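Kapitel 6
Der Handgreifer: Aufbau, Einstellung und erste Aufnahmen

Diese Website verwendet Cookies, um Ihnen die Leseprobe anzuzeigen. Mit der weiteren Nutzung stimmen Sie dem zu. Einstellungen | Akzeptieren

In den vorangegangenen Kapiteln wurde der Arm montiert, verkabelt und in Betrieb genommen. Er fährt jetzt Positionen an, die von Hand eingegeben werden. Für einfache Abläufe genügt das. Sobald aber Gegenstände gegriffen werden sollen, die jedes Mal anders liegen, wird die Eingabe einzelner Punkte mühsam. Man führt die Bewegung dann besser selbst vor und zeichnet sie auf.

Dazu dient in diesem Buch der Handgreifer Plasatska. Er hat zwei Finger mit Parallelgestänge und wird beim Vorführen in der Hand gehalten. Die Kamera sitzt am Gehäuse und blickt zwischen den Fingern hindurch nach vorn. Am Arm aus Kapitel 5 wird später ein Greifer mit denselben Fingern verschraubt, damit die aufgezeichneten Wege übertragbar bleiben. Wer in einer offenen Werkstatt baut, kann die Teile für beide Greifer in einem Durchgang herstellen. In der Werkstatt Hotitz, in der die Aufbauten für dieses Buch entstanden sind, war das an zwei Abenden erledigt.

6.1 Was am Ende des Kapitels vorliegt

Am Ende des Kapitels stehen ein fertig eingestellter Handgreifer und ein Satz von 423 kurzen Aufnahmen. Die Zahl ergibt sich aus dem Übungsplan in Abschnitt 6.7 und ist keine feste Grenze. Für die Auswertung in Kapitel 7 wird der Satz vollständig gebraucht. Fehlende Aufnahmen lassen sich nachholen, sofern die Einstellung der Kamera nicht verändert wurde.

6.2 Gegenstände und Unterlage

Geübt wird mit Dingen aus dem Haushalt. Geeignet sind flache Teile wie ein Kunststofflöffel, kantige wie eine Medikamentenschachtel und weiche wie ein Haargummi aus Stoff. Durchsichtige Folie gehört ebenfalls dazu, auch wenn sie im Kamerabild schwer zu erkennen ist. Die Unterlage darf nachgeben. Auf einer Fleecedecke liegen die Gegenstände schräg, und die Fingerspitzen setzen weicher auf als auf einer Tischplatte.

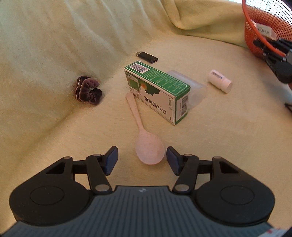
Flache Gegenstände greift man quer zur Längsrichtung. Der Greifer wird mit offenen Fingern herangeführt, kurz angehalten und dann langsam geschlossen. Das Anhalten erleichtert später das Zerlegen der Aufnahme in einzelne Abschnitte. Beim Schließen soll die Hand ruhig bleiben; ein leichtes Nachführen schadet nicht.

Nach jeweils 10 Aufnahmen werden die Gegenstände neu verteilt. Dabei sollen sie sich auch einmal berühren oder teilweise überdecken. Ein Arm, der nur mit säuberlich getrennten Teilen geübt hat, versagt oft schon bei einer Schachtel, die auf einer Tüte liegt.

6.3 Werkzeug und Material

Benötigt werden:

- ein Satz Innensechskantschlüssel
- Schraubensicherung, mittelfest
- ein Messschieber
- Netzteil und Datenkabel aus Kapitel 4
- eine Lampe mit mindestens 700 Lumen

Die Gelenkstifte werden erst gesichert, wenn beide Finger ohne Spiel parallel laufen. Wie man das prüft, zeigt der folgende Abschnitt.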